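Progress note, demo day at Lutumside
29 June 2018
To: Raelene Whitcombe
From: Silviu Anghel

Raelene, quick one before the quarterly, full version to follow. Open day is done. Up to 200 people through the door, going by the sign-in sheets, a few groups never signed. Condine sent two engineers, Clemska sent their purchasing lead, stayed most of the afternoon. Good sign I think.

What we showed: the two-handed unit on the tabletop handling task, household goods, mixed shapes. Same task as promised in the March plan. Fiorella Tedesco ran the morning slot, Aurel Filip the afternoon. Short talk first, then the robot working, then questions. Questions ran over both times, we need a longer gap between slots next time.

Small clear bottles are still the hard case and the one visitors ask about. Thin plastic, see-through, easy to squeeze too hard. We kept them in the set on purpose, along with the boxes and flat stuff.

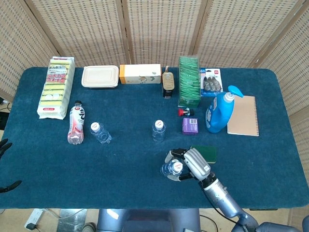
Grip settings were the ones Fiorella tuned in March, no changes on the day. One stop in the morning, a loose connector, Aurel had it back in a few minutes. Afternoon ran clean. Logs are pulled and backed up, 473 grasp attempts over the day incuding warm-up. Success rate not worked out yet, Sebastian Surdu is going through them and I don't want to give you a number I have to take back.

Feedback, short version. People liked the pace less than we hoped (too slow, came up a lot). Clemska wants to see it with their own packaging. Condine asked about price per unit, I said too early. The Văduva people could not come, asked for a repeat visit in the fall.

Money: 2249 spent from the outreach line, mostly transport and printing. Receipts with Sebastian. Still inside the line.

Next: sample packaging from Clemska, faster approach speed tests, date for Văduva. Also need a decision from you on the second demo, yes or no, before we book teh van again.

Silviu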